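Tremport Makers Board > Student Projects > Robotics

Thread: bunny-on-a-plate task, how many demos is enough?

mothbucket
Posted Wednesday, November 5, 2025
Hi all, second year in the Tremport robotics club and I somehow ended up in charge of our entry for the Mustora student challenge. The task sounds so easy – pick up a plush toy, put it on a plate, let go. We've been teleoperating since September and we have 320 demos saved. The left arm does the picking and the right one mostly just hangs out. 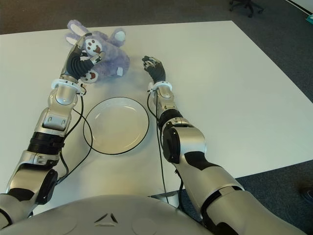 My problem is the letting go. The policy trained on all 320 reaches fine and closes fine, then it hovers over the plate like it's thinking about dinner. Do I need more data or different data? Half the team says go to 800 and stop whining.

gravelpit_9
800 of the same thing gets you a policy that hovers with confidence. How long do your drivers wait before opening the hand? If they pause to check the position, the model learns the pause. We had this exact thing with a sponge last year.

mothbucket
Oh no. We all pause. I definitely pause, I was told to be careful!!

tinfoil_pancake
Going to disagree with gravelpit. More demos did fix it for us, we were stuck at 330 for weeks and by 800 the hovering was gone. Same kind of task, stuffed fish into a bowl. Don't throw out the boring answer.

gravelpit_9
Did you change drivers in between, though?

tinfoil_pancake
...two new people joined, yeah. OK, fair. I still think volume helped.

sodalime
What do you get from the wrist camera? On our build the thumb blocked half the view when the hand opened, so the model had no clue whether the toy was out or not. Post a still, please.

mothbucket
Sure, here you go. We call the robot Ông by the way, ask the person who named it, I have no idea. 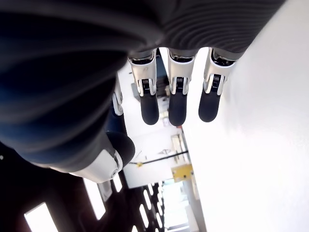
Wrist cam still, three fingers and the thumb. Yes, it's upside down.

sodalime
Nice, you can see the fingertips and the thumb tip, so I'd keep that camera. Upside down is fine as long as it's the same in training and when you run it. Check that nothing in your loader is flipping it back. Ask me how I lost a weekend.

dasberg_kid
We're on the Dasberg team, same challenge. What worked for us was trimming: we cut the dead time before every release and retrained on the same files, no new demos. Took one evening. It drops the toy a little early now but it does drop it.

tinfoil_pancake
Early drops cost points though, don't they? I'd rather record fresh ones with a clean release than chop up old ones.

dasberg_kid
Only if it misses the plate. Ours misses sometimes, I won't lie.

mothbucket
OK so the plan is: trim first, retrain overnight, then record 9 new ones with no pausing and see if the drivers can even manage it. Also checking the flip thing, because now I'm nervous. Will report back after club night – thanks everybody!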